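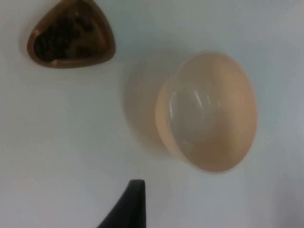
Brown dish and pale peach bowl on a white tabletop.

Ticket: chapter text lost or reordered on export
Product: Cumeo (manuscript editor), desktop
Project: Pliroritz, novel, second draft
Status: open, workaround in place
Logged by: Ekanayake

Summary
Exporting the full draft to the Amwood submission template drops the opening paragraph of chapter 8. The paragraph is present in the editor and in the backup copy. Word count in the export is 50 lower than in the editor.

Steps to reproduce
Open Pliroritz. Select all chapters. Export with the Amwood template, scene breaks set to centred. Open the result and go to chapter 8.

Expected: chapter starts with the narrator on the ferry.
Result: chapter starts at the second paragraph, mid-conversation.

Log
09:10 Exported chapter 8 on its own. Paragraph present.
09:25 Exported chapters 5 to 8. Paragraph missing. Same result with 7 and 8 only.
09:40 Removed the epigraph from chapter 8. Full export correct. Put it back and the fault returned.
10:05 Epigraph is in italics with a manual line break after the last line. Replaced the line break with a paragraph break - export correct, epigraph kept.
10:30 Checked the other chapters with epigraphs. Chapter 5 has the same line break but exports properly. Its first paragraph is over 900 characters long, against one short sentence in chapter 8. Possibly related, not tested.

Workaround
End every epigraph with a paragraph break. Compare word counts before sending anything out.

Outstanding
Confirm whether paragraph length matters. Flashback in chapter 5 also loses its indent on export - separate ticket to follow.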